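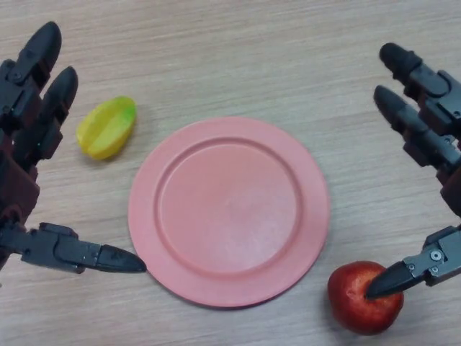
Toy food

Print this article | E-mail this article

By the Rastier Reference staff
Last revised in January

Toy food, also called play food, is a class of children's toys made to look like things to eat. It includes fruit, vegetables, bread, meat, eggs, cakes and packaged goods, usually sold with or alongside small plates, cups, pans and utensils. It is used mainly in pretend play by children of preschool age, and also in language teaching, speech therapy, shop display and sorting exercises.

Types

Toy fruit is the most common kind. Apples, bananas, oranges, strawberries and grapes appear in nearly all general sets. Larger sets add less familiar fruit such as the star fruit, dragon fruit, mangosteen and kiwi. The toy star fruit, or carambola, is usually molded whole, with long ridges running from end to end, and colored yellow, often with some green. Some makers also offer it as a slice, which shows the five-pointed shape that gives the fruit its name.

Small red fruits are harder to tell apart. A round red piece with a speckled skin may be meant as an apple, a peach or a plum, and sets without a printed list often leave the matter open. Stems and leaves help with this but are left off many pieces made for younger children, as thin parts can break away.

Cutting fruit is a separate type. Each piece is made in two or more sections held together by hook-and-loop fastener or by magnets, and is sold with a blunt knife. Whole pieces have no joins and are preferred for display and for carrying and placing games.

Materials

Early toy food was carved from wood or formed from plaster and papier-mâché, then painted by hand. Wax was used for display fruit but was too soft for play. Plastic replaced most of these materials in the second half of the 20th century. Hollow plastic pieces are light and cheap, but they dent when stepped on and may take in water through the seam. Foam pieces covered with a thin painted skin look more natural and are widely sold as decoration. They are not suitable for small children, who can bite through the skin.

Wooden toy food remains in production. The Bailly line, for example, is turned from beech and has 138 pieces in its full catalog, most of them fruit and vegetables. Felt and crocheted food is mainly homemade.

Plates and dishes

Plates for toy food are generally round, shallow and made of plastic in a single color. Pink, yellow, light blue and green are the usual choices. A typical plate has a smooth, wide rim and a raised ring that marks off the flat center. The ring stiffens the plate and keeps round pieces from rolling off. Flat plates without a ring are used with bread, cookies and slices.

Some families use small real plates in place of toy ones. Plastic picnic plates work well for this purpose, though a full-size dinner plate is too large for most play tables.

Use in play and teaching

Children commonly use toy food to act out cooking, serving a meal, or running a store or restaurant. Setting one plate in front of each person and putting one fruit on each plate is an early exercise in matching. Older children sort the pieces by color, by size, or by whether they grow on trees.

In language classes, toy fruit is used to teach names, colors and words of place such as "on," "beside" and "behind." The Nosov teaching kit has 3 plates in different colors and a bag of fruit for this kind of lesson. The teacher gives a direction and the learner moves the piece.

Size and safety

Toy food may be life-size or reduced. Reduced pieces save space in storage but are more likely to be a choking hazard. Buyers should check the age marking on the box and look for loose stems, peeling paint and split seams. Damaged pieces should be thrown away.

Care

Solid plastic pieces and plates can be washed in warm water with dish soap and dried with a towel. Hollow pieces should be wiped with a damp cloth and not soaked. Wooden pieces are wiped and left to dry in the open air, away from heaters. Felt should be washed by hand.

Collecting

Older painted plaster fruit is collected, as are boxed plastic sets with their original inserts. The Skeltavar grocery set, issued in a run of 200, is seldom found complete, and the plates are the parts most often missing.

See also: Play kitchen; Doll dishes; Artificial fruit; Carambola

Contact us | Copyright Rastier Reference. All rights reserved. | Back to top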